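Koppel Bottles – data card

Version 2, last edited 22/11/2020

What this is

A set of 1581 photos of household spray and squeeze bottles, with a plain text label for each one. It was put together in Siltness for a narrow purpose: checking whether bottles can be sorted by their outside shape and their kind of top when the paper label is missing or turned away. We started out doubting that they can, and having labeled the whole set we still doubt it for a good share of them.

The name comes from the storage room where the first bottles were kept. It says nothing about a maker.

What is in the folder

photos/ – the pictures, one per file
labels.csv – one row per picture
shapes.txt – the 55 shape words we allow, with a short definition of each
disputed.csv – rows where the two labeling passes did not agree

Each row in labels.csv has five fields: main color, how clear the plastic is (opaque, translucent, clear), body shape, surface, and top. "Top" means trigger spray, pump, flip cap, screw cap or unknown. When several bottles are in view, the row is for the one being held. The rest go in a notes column that was filled in unevenly. Do not build anything on the notes column.

About color

Color is the field people ask for first and the one we trust least. Light blue, pale blue and turquoise were merged in February after the second pass kept swapping them. Pink and light red are still separate and probably should not be. A color label describes the plastic only. It is not a guess at what the bottle contains, and we would ask you not to use it as one. The idea that blue means glass cleaner and green means dish soap was tested early on against the Tevitz shelf list and did badly enough that we dropped it.
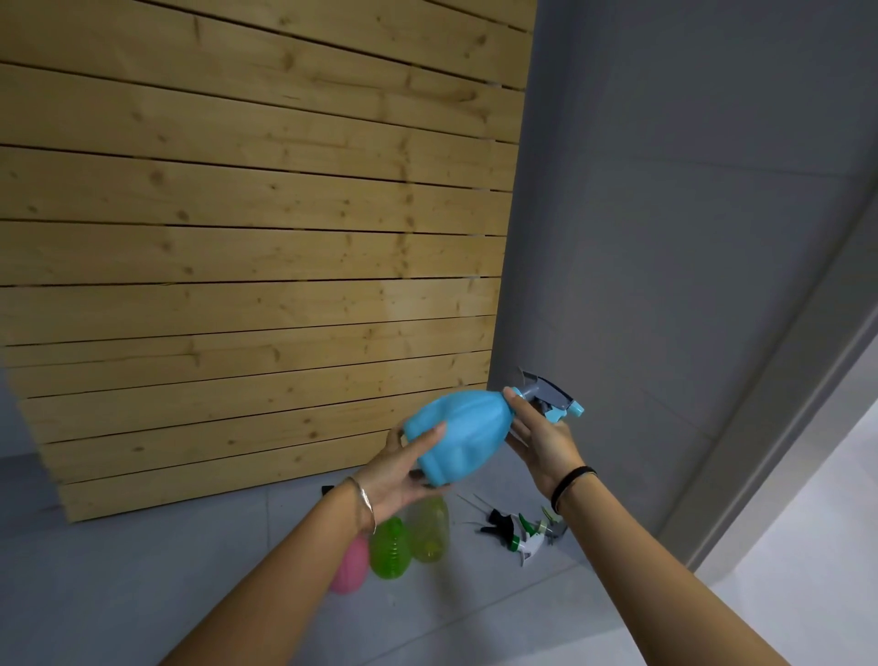 Sample row: light blue, opaque, faceted body, lengthwise ridges, trigger spray. Notes: pink and bright green bottles on the floor tiles.

The sample row is an easy one. The trigger and the collar settle the top field quickly, and the ridges can be seen even with fingers over part of the body. Plenty of rows are worse. A bottle held around the middle often hides the one feature that would separate two shape words, and in those cases the labeler was told to write "unknown" and mostly wrote something else.

About shape

Fifty-five shape words is too many. The list came over from an older Stisitora catalog and we kept it so the two could be compared, which so far has not been done. "Rounded", "egg" and "soft oval" overlap so much that we suggest folding them together before you count anything. "Faceted" has held up better – but only where the light falls across the body and picks out the edges.

Surface has the opposite trouble. Ribs and ridges are separate values, and the only written difference is that ribs are "finer". Finer than what was never settled.

Known problems

– Fill level is not recorded. On opaque bottles you could not see it anyway.
– Size is not recorded. There is no ruler in the pictures, and hands make a poor one.
– Trigger sprays are overrepresented. They are easy to get hold of, and the set shows it.
– Bottles in the background can be blurred. We did not label them with the same care.
– Some bottles turn up in many photos. Splitting at random will put the same bottle on both sides, and any score you get that way will look better than it should.

What we would not use it for

Reading safety labels, telling one product from another, or deciding what is safe to store together under a sink. A refilled bottle looks the same as a full one from the shop, and no field in this set will warn you.

Corrections

Send them as a copy of the changed row with the old value left in. Changes to disputed.csv are welcome too, although roughly half of those rows may have no right answer under the current word list.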